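Draining dishes on a wooden table (and keeping the plant alive next to them)

I have written about sinks, I have written about sponges, and the thing I still get the most mail on is where to put the wet dishes when there's no counter left. So let's do it properly this time! My answer for years has been a tray with holes in it, a good solid wooden table, and a snake plant in the corner to make the whole business look less like a chore.

Blue bowls, flowery plates, snake plants:

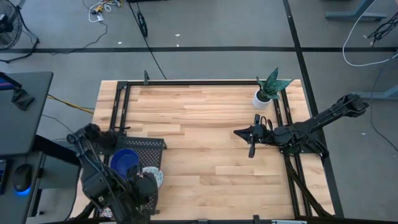
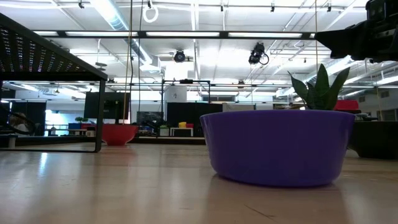
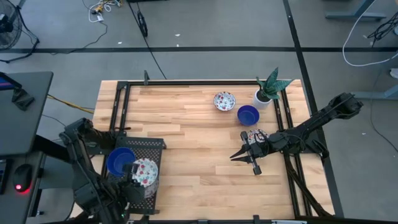

Start with the tray. You want one with small holes all over and a raised edge, and you want it in metal if you can get it, because plastic goes cloudy and then it goes sticky and then you hate it. The holes let the air in from below. They also let the water out from below, and on a wooden table that matters a lot, so slide something under it. I use an old cotton dish towel folded in half. Samuele Donati wrote in to tell me he uses a rimmed baking sheet and tips it into the sink every evening, and I tried that for a week and it's better than my way if you've got a lot of dishes. With two bowls and a plate I can't be bothered.

Bowls go upside down, but tilted. A bowl sitting flat on its rim traps a little puddle of damp air and you'll put it in the cupboard thinking it's dry. Prop one side up on the lip of the tray, or on the handle of a wooden spoon. Deep bowls need more tilt than shallow ones. If you're drying them by hand anyway, do the foot ring first (that little rough circle on the bottom) and the inside last, so you're not wiping gray water all over your clean bowl.

Plates stand up. If your tray has no slots, lean the plate against something heavy that won't slide, and put the patterned side facing you so you can see if you missed a bit of egg. Flowery plates are terrible for hiding egg! I run a thumb around the rim before I put mine away.

Now the table. I oil mine every January and again when it starts looking thirsty, which you can test by flicking a few drops of water on it. If they bead up, leave it alone. If they soak in and leave a dark spot, it's time. Use food-safe mineral oil, warm the bottle in a bowl of hot water first, put on more than you think, leave it overnight, and wipe off whatever is still sitting there in the morning. Go with the grain. Mine takes 5 minutes to oil and the rest is waiting.

White rings are a different problem. Those are usually in the finish, and a lot of them will fade if you lay a dry cloth on top and go over it with a warm iron, no steam, a few seconds at a time. Keep lifting the cloth to check. Black rings have gone into the wood itself and you'll be sanding. I start with 150 grit and finish with something finer, or I put a bowl of lemons on top of the mark and get on with my life.

If the table lives in a room with a wall of windows, turn the things on it now and then. Wood changes color in the light, and a pot that never moves will leave you a perfect circle by the end of the summer. Chaltu Demissie had one on her sideboard that she ended up covering with a lamp.

About the plants. Snake plants are the right choice for anyone who forgets, and the wrong choice for anyone who fusses. Stick a finger into the soil, all the way to the second knuckle, and if you feel any damp at all, walk away. Mine gets a drink every three weeks in summer and hardly anything in winter. In a wide shallow planter the soil dries faster, so check that one more often. In a tall narrow pot it stays wet at the bottom long after the top looks dusty, and that's how you get mushy leaves.

Wipe the leaves while you're doing the dishes. Damp cloth, one hand behind the leaf, bottom to top. Don't use milk or oil or any of that shiny stuff, it just holds the dust.

And please put a saucer or a cork mat under any pot that stands on wood, table or floor, even if the pot is glazed and even if you're sure it doesn't leak. Lift it once a month and feel underneath with your hand. Zohreh Shojaei asked whether felt pads do the same job. They're fine against scratches, but they soak up water and hold it right against the wood, so use cork.

Next time I'll get to the dish towels, and how hot you really need to wash them.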